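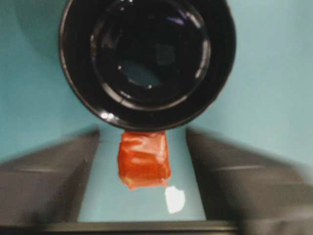

Henk Nijs wrote to us in August that his Endale arm had let go of parts three times in one shift with no alarm on the screen, and he asked whether he should keep running it. That is the question we get most, so it comes first.

Should I keep using the arm after a dropped part?
No. Press the stop button, clear the area, and leave the arm off until the gripper has been checked. A silent drop means the controller still thinks it is holding something, and the arm will carry on to the next point at full speed.

What causes the silent drop?
On the units we have opened, the grip sensor drifted. It reads the pressure at the fingers and reports "closed on part" even when the fingers have met nothing. We log each case, and of 2,425 service calls on the Endale, 371 were this fault.

Does it happen more with soft or wrinkled items?
Yes. Anything that crushes or slides under the fingers gives a weak signal to begin with. Hard blocks hold up longer before you see trouble.

Which units are affected?
Arms shipped from Wedmont with controller version 2. Go to Settings, then About, to find yours. Later versions check the grip again before each lift.

Can I fix it myself?
You can re-zero the sensor. Open the fingers all the way, make sure nothing is touching them, and run Grip Zero from the service menu. Do this every 1,000 cycles until you have the update. Do not open the wrist cover - the wiring inside stays live for a while after shutdown.

I re-zeroed it and it still drops things. Now what?
Stop there and send it in. The sensor itself needs replacing. Pack the arm in the Flollska case it came in and lock the wrist first.

Is the repair covered?
Nurkley pays for the sensor and shipping both ways, even if your warranty has run out. Finger pads are not included.

Who do I contact?
Elba Cisternas on the service desk handles returns. The desk is closed on Sunday.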